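Progress report, Noltilham trout hatchery
Period ending February
Prepared for the Umbridge fund by Lorenz Stöckli

Dear members of the fund,

With this report I would like to inform you how the work went since the autumn. In general we are on the way that we planned, but the hatching was weaker than last year and I want to explain this openly.

We received the eyed eggs in two deliveries from Moser. The first delivery was in good condition. The second one stood too long at the depot, and the ice in the upper boxes had melted when we opened them. From this delivery we lost 20 percent in the first days. Moser has accepted the complaint and will replace 3,000 eggs without cost. The replacement will go into the lower troughs, where the water is colder and the growth is slower.

The new water filter from Etari is installed and runs day and night. It holds back the fine mud after heavy rain, which was our biggest problem in the past. The cleaning takes more time than was promised to us, so I have put it into the morning round.

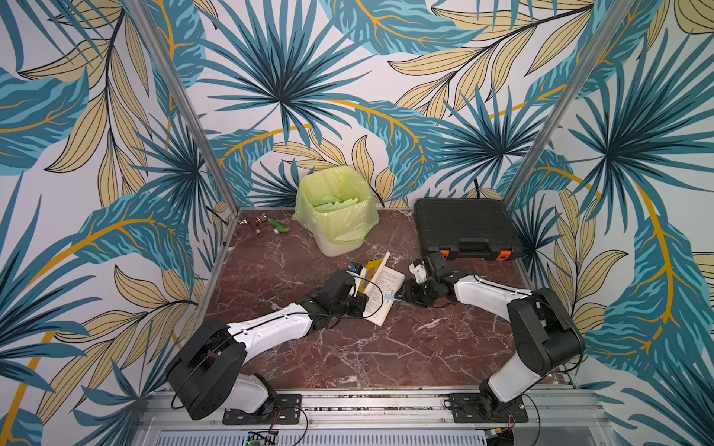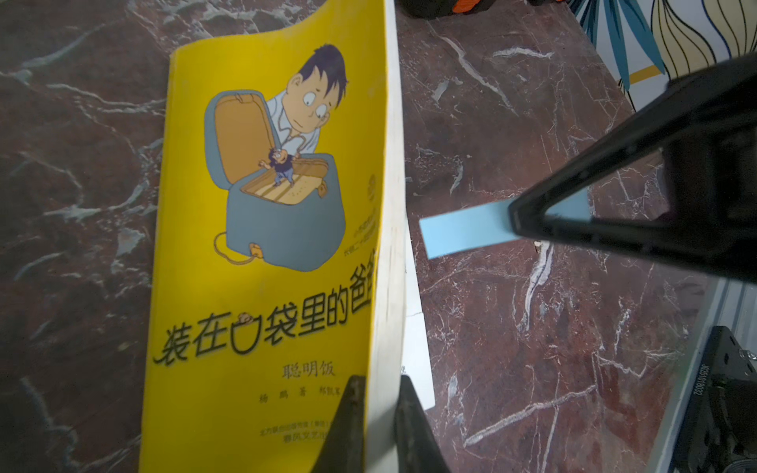
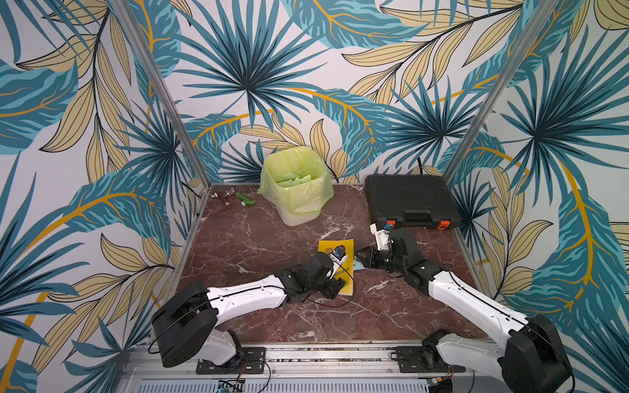
Umbridge wrote back on the draft of this report that the losses should be shown separately for each delivery, and asked if it is wise to order again from the same supplier. I have added the separate numbers in the table that I send with the accounts. To the question of the supplier: I would stay with Moser for this season, but with a written limit for the transport time.

Fry and feeding

The fry from the first delivery started to feed well. We give small portions by hand and write down the amount for each trough. One trough had to be treated for fungus, and the fish in it are kept apart until the end of the month.

Money

We have used 54 percent of the grant. The filter was a little cheaper than expected, and I ask for your permission to use the difference for a second oxygen meter. The old one shows different values when it is moved from one trough to the other.

Next steps

We will sort the fry by size and prepare the outdoor pond. The net over the pond must be repaired before the herons come back. The next report will follow after the fish are moved outside.

With kind regards,
Lorenz Stöckli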